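Umova Student Robotics Club – Progress Report to the Wolde Fund
Closville, Sat 5 September
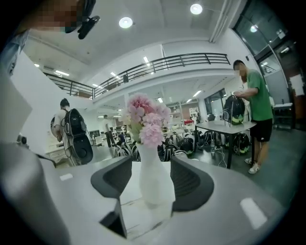

The grant paid for the summer block of the household handling project and for the first weeks of the fall term. This report covers work through the end of August. The final report will follow when the competition entry is in.

Work done

Students used hand-held grippers to record everyday tasks that the team wants its robot arm to learn. We started with cups and boxes and moved on to harder items in August, including a tall vase with flowers in it. A narrow neck leaves little room for the fingers, and a top-heavy bouquet punishes a fast lift. Students wrote the task sheets themselves and revised them after each session.

We have 1793 recordings on file. Of these, 485 have been checked by a second student and accepted for training. Checking is slower than recording, and that is the main reason the two numbers are so far apart. We have moved one weekly session over to checking only.

Membership stands at 15 students. Most are in their second year with the club. New members now do a safety briefing and two supervised sessions before they record alone.

Problems

The first training run gave poor results on anything with a narrow neck. The fingers closed too early and too high. We think the early recordings were uneven, with each student approaching from a different side, so the task sheet now sets a starting position. The second run is planned for this month.

Charging also cost us time. Packs were put away flat at the end of sessions, and the next group had to wait. There is a sign-off sheet for this now – it has helped.

Budget

Spending is within the approved total. We ask to move $100 from printing to spare cables. No other changes are requested.

Next steps

Finish checking the August recordings, complete the second training run, and send the entry video to the organizers in Basel. Travel will be settled once we hear whether the entry is accepted.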